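Search the magazine

What goes in a travel wallet

Puspita Latuheru has sold wallets and passport covers in Westmont since leaving the bank, and most of her customers ask for more pockets. She tends to sell them fewer.

The Jiler, her plainest wallet, holds six cards and folded notes. It costs £75. The Dernton adds a zip for coins and a slot for a passport, and at £138 it is the one people buy before a long trip.

"I carried every loyalty card I owned through three airports," says Sverre Løken, a regular. "I used one of them."

Latuheru suggests keeping a spare bank card in a different bag, along with a photocopy of the passport. Leather needs a wipe with a dry cloth and a little balm in March, before the summer trips start. Stitching usually goes first at the fold. She repairs that in the shop, and it takes a week.

Contact us | © Westmont Magazine 2024 | Back to top

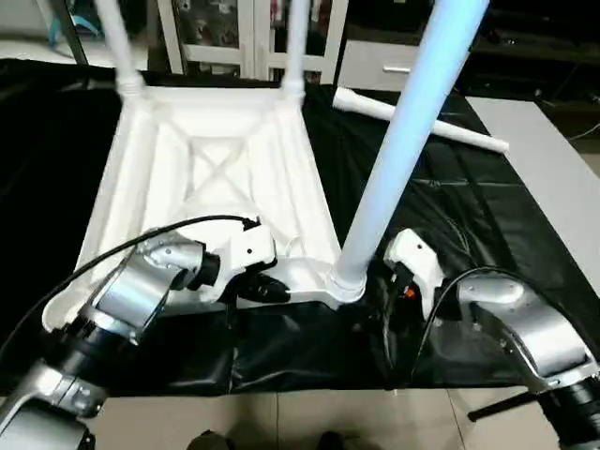 White plastic stool, upside down on a black plastic sheet.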